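Binix Suspends Emon Motion Controller Update After Clearance Fault Found in Simulation

Oct 15, 2025 — Binix has withdrawn the July update to its Emon motion controller for two-arm mobile robots. A fault in the update can cause the controller to use the wrong outline for an open gripper while the base is moving. Under certain conditions the robot may enter a gap that is too narrow for its arms, or lower a gripper too close to the edge of a table or panel.

No injuries have been reported. Six customer sites received the update and all have been contacted. Robots at those sites should stay on the previous controller version until further notice.

The fault was found in Fudthorpe, the simulated home interior that Binix uses for regression testing. Of 2,871 simulated runs made with the July update, 1,009 ended in contact between a gripper and a fixed surface. The same runs were repeated with the previous version and the fault did not occur.

Cause

Emon keeps a simplified outline of each gripper for collision checking. The outline is wider when the fingers are open. In the July update, the switch from the closed outline to the open one was moved to a separate process to reduce load on the main loop. When the base turns and the fingers open during the same control cycle, the switch can be dropped. The controller then plans as if the fingers were closed until the next full arm command arrives. In the slowest case recorded, the delay was more than 70 control cycles.

The joint torque limit was not affected and stopped the arm in every simulated contact. Binix does not consider the torque limit an adequate substitute for correct clearance checking.

"The torque limit only acts once something has been touched," said Gladys Bermúdez, director of controller safety at Binix. "The clearance check is supposed to act before that. It was working from the wrong shape, and our release tests did not combine a base turn with a finger opening. They do now."

Grippers built by Wilczyńska are used on all affected robots. The grippers are not defective and do not need to be returned or adjusted.

Views from the Fudthorpe simulation: 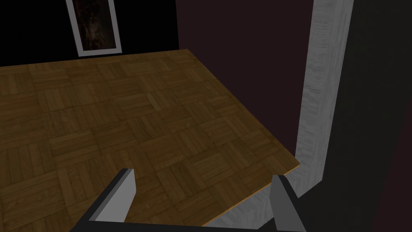
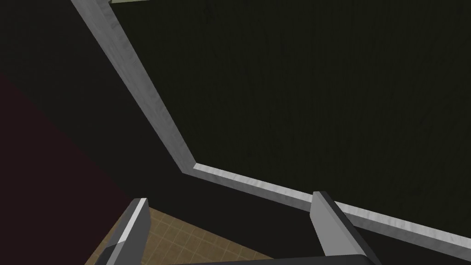
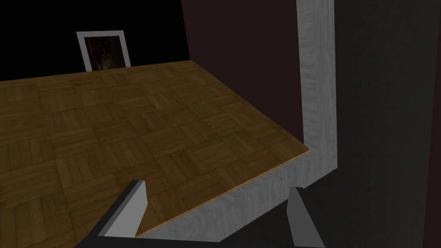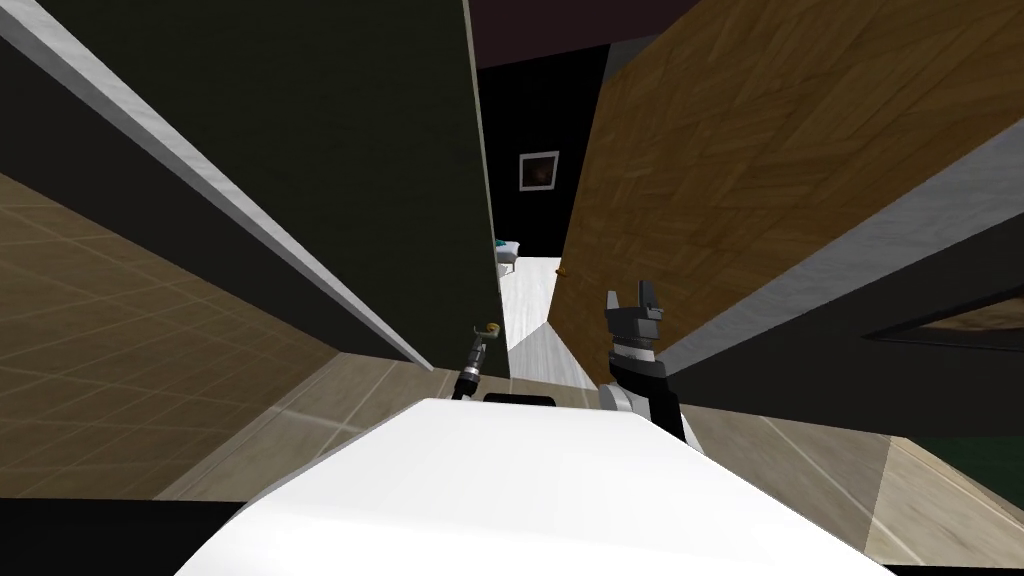 Required action

Operators at affected sites should restore the previous Emon version from the service menu and restart the robot with both arms in the stowed position. After the restart, confirm that the version shown on the status page is the earlier one. Sites that cannot restore the earlier version should disable base motion whenever either gripper is open. This setting slows most pick-and-carry tasks but removes the conditions that trigger the fault.

Operators who have seen unexplained torque stops since installing the July update should save the controller log before restoring the earlier version. The restore procedure clears the log — it cannot be recovered afterward.

A corrected update is in testing. It returns the outline switch to the main loop and halts base motion if the reported finger position and the stored outline do not agree. Binix will announce a release date when the full set of Fudthorpe runs has been completed without a clearance error.

Logs and questions should be sent to Binix controller support through the customer portal, marked for the attention of Gladys Bermúdez.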